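Come and write grasp planning software with us at Flusance! We need one more developer in Omside to help our arms cope with pans, lids and awkward handles.

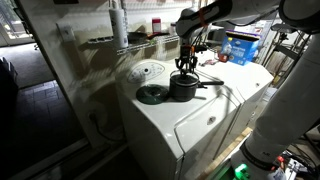

Posted by Kaede Kubo | Mar 29, 2022

You'd work on the planner and the wrist camera code. Glass lids are the fun bit (clear, shiny, hard to find an edge on).

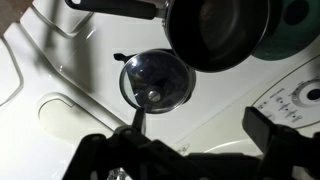 What you'll need

Good Python, some C++, and patience with more than 2,000 logged grasps.

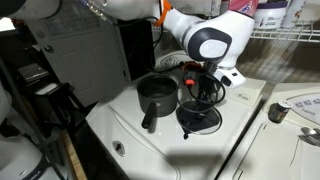
1 min read

Send a short note and some code you like to Kaede.

© 2022 Flusance | Contact | Back to top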